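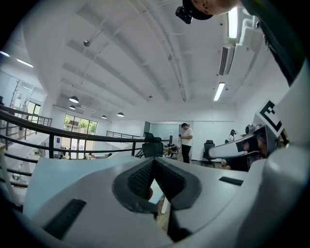

Black cap and a black-and-white marker, indoors.

Taking Someone's Word For It

Filed under: Thinking Out Loud / Belief and Trust

Last updated: May 24, 2024

Hello again, and a warm welcome to those of you who found your way here through the Millard library noticeboard (I didn't know anybody read it besides me, so that's cheered me up no end).

I've been chewing on testimony since January. I don't mean the courtroom sort, though I'll get to that in another letter if I can keep my notes in order. I mean the plain business of believing something on the strength of another person having told you. The bus goes at quarter past. The milk's fine, I had some this morning. Your grandfather was born in Lendis. You take that sort of thing on board all day long, and you'd be hard pressed to say at what moment you decided to.

What set me off was a walk. I was staying a few nights at Bomasus, up the hill end, and I had it in my head to visit the old lookout. The sign at the bottom of the track says the summit is 1,757 feet. I read that, thought "right you are", and started climbing. Somewhere near the second bench, puffing like an old kettle, I caught myself wondering why I believed it. I hadn't measured anything. I've never met the person who did. I don't know who painted the sign or where they got the figure, and if the sign had said 1,657 I'd have nodded at that just as politely.

And yet I want to say that I know how high that hill is. If you rang me up this evening and asked, I'd tell you, and I wouldn't feel that I was bluffing. Then you'd know it too, or at least we'd both talk as though you did, and now there are two of us leaning on a board with some paint on it.

There's an old and rather stern way of thinking about this that says I've been lazy. On the stern view, what somebody tells you is only a clue, a bit like a footprint, and you ought to work out from your own experience whether people of that kind, speaking on that kind of subject, tend to get it right. If you've checked enough signs against enough hills, then you may believe the next sign. Otherwise you should keep your mouth shut and carry an altimeter.

I have a lot of sympathy for the stern view. It sounds grown-up, and it would have saved me a fair bit of money over the years, including the $75 I once handed over at a market in Garrido for a "never needs sharpening" kitchen knife. (It does need sharpening. It needs it now, in fact, if any reader has a decent stone.)

My trouble is that I can't see how anyone could have started out that way. Think about where you got your words from. Somebody pointed at a dog and said "dog", and you took it. You didn't have a record of past pointings to go over. By the time you were old enough to be suspicious of anyone, you were already doing your suspecting in a language you'd been given on trust, about a world that had mostly been described to you. Even my checking of signs against hills would need a map, and the map was drawn by people I haven't met either. I could buy my own instruments, I suppose, but then I'd be reading the booklet that came with them.

So there's a gentler view, which I find myself drifting toward as I get older. It says that being told something is a reason to believe it all on its own, until something comes along to spoil it. You start from trust and step back when there's cause. The speaker has a stake in the matter, or was wrong last week, or has gone a bit pink and is looking at the floor. A good listener is alert to those things without holding an inquiry every time somebody mentions the weather.

I like this, but I'm uneasy about it too, and I promised myself I'd be fair. For one thing, "until something comes along to spoil it" puts a great load on us noticing the spoilers, and people who want to fool us are usually careful to leave none lying about. For another, I think the gentle view was made for small rooms. If a neighbour tells me the creek is up, I can see her face and her boots, and she knows she'll have to look at me over the fence tomorrow. I don't have any of that with a stranger's post that's been passed along 3,843 times. A number like that feels like a crowd of witnesses. But if all of those people got it from the same place, what I have is one witness and a very long echo, and I'd do well to remember it before adding my own voice to the racket.

(I did add my voice to the racket, once. It was a story about a bridge closure, I was quite indignant, and the bridge was open. I'm still a bit embarrassed when I drive over it.)

There's another side of this that I didn't expect to care about, and it has turned into the part I think about most. When you tell me something and I say "I'd better look that up", I may be behaving very sensibly, and you may still feel a small sting. You weren't offering me a clue to be weighed. You were giving me your word. Being believed is a kind of courtesy, I think, and maybe more than a courtesy. There are people who get less of it than they deserve because of how they talk or how old they are, or because they've been unwell, and that's a real harm done to them even when the listener happens to be in a cautious mood for what seem like good reasons.

I don't know how to square that with everything I've said about echoes and kitchen knives. I did try. There were 287 lines in my notebook on the subject by the time I sat down to write to you, and a good many of them contradict each other. What I can report is a habit I've been trying out, which is to ask myself who I'd go back to if the thing were false. If there's somebody I could go and find, who'd be sorry, or who'd at least have to explain themselves, I let myself believe it fairly freely. If I can't think of anyone, I slow down. It doesn't work with the sign at Bomasus, mind you. I've no idea who I'd go to about the hill, and I go on believing in its height anyway.

A few of you wrote in after the last letter to ask whether promises are a sort of testimony about the future. I'd love to take that up next time. My first thought is no, because if I tell you it'll rain and it doesn't, I was mistaken, whereas if I tell you I'll bring the scones and I don't, I've let you down, and you'd be right to look at me sideways. But two of your letters argued the other way quite well, so I'm going to sit with them for a while longer and put the kettle on.

Do keep the letters coming, even the cross ones. I read them all, usually at the kitchen table, and slowly.

Contact the newsletter | © 2024 Thinking Out Loud. All rights reserved. | Back to top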